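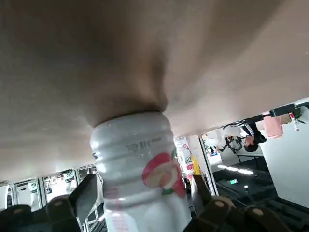

Page last changed: March, by S. Drakos (reference list corrected)

3.2 Recording the two-arm examples

The examples used to train the Dinham policy were recorded at our Judlow site on a single table with two white arms, each ending in a black gripper. Every example was driven by hand by an operator, either Iason Lambrakis or Petronella Ntuli, and was stored with the joint readings and all camera views on one shared clock. We kept 1,307 examples in the final set. The longest ran for 70 seconds and was left at full length.

The objects were ordinary shop goods and tableware: bottles, packages, cups and a plate. An example was kept if the operator finished the task without a restart. Slow or clumsy movements were not removed, as Van Damme's earlier work on the Byun arm suggested that small corrections help the policy later on. Figure 4 gives three views from the recordings: (a) the wrist camera, (b) the fixed camera and (c) the head camera.
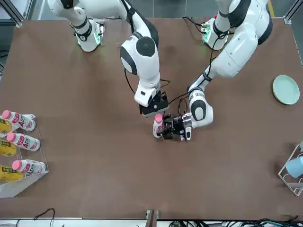
Why record with both arms if one could do the task?
The policy has to learn when to bring the second arm in, and it can only learn this from examples in which both arms were free to move.

Operators worked in blocks of 60 minutes and changed over at the end of each block. Between examples the arms were sent back to a start pose and the objects were put back by hand, with no attempt to match their earlier places exactly. Naveen Kandpal checked the clock offset between cameras before each block. Blocks in which the offset drifted were recorded again in full.
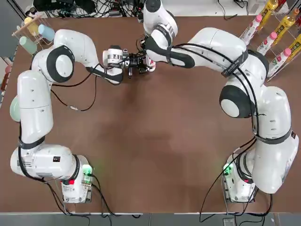
The labels were added afterwards in Gristeo. Each example was given one short sentence naming the task and a mark for the moment of first contact. A second person labelled 100 of the examples without seeing the first set of labels, and where the two disagreed on the contact mark we took the earlier one. The wrist view was used to settle doubtful cases, which were mostly those where one gripper hid the other from the fixed camera. Training on the labelled set is described in Section 3.3.

Figure 4. Views from the recording set-up: (a) wrist, (b) fixed, (c) head.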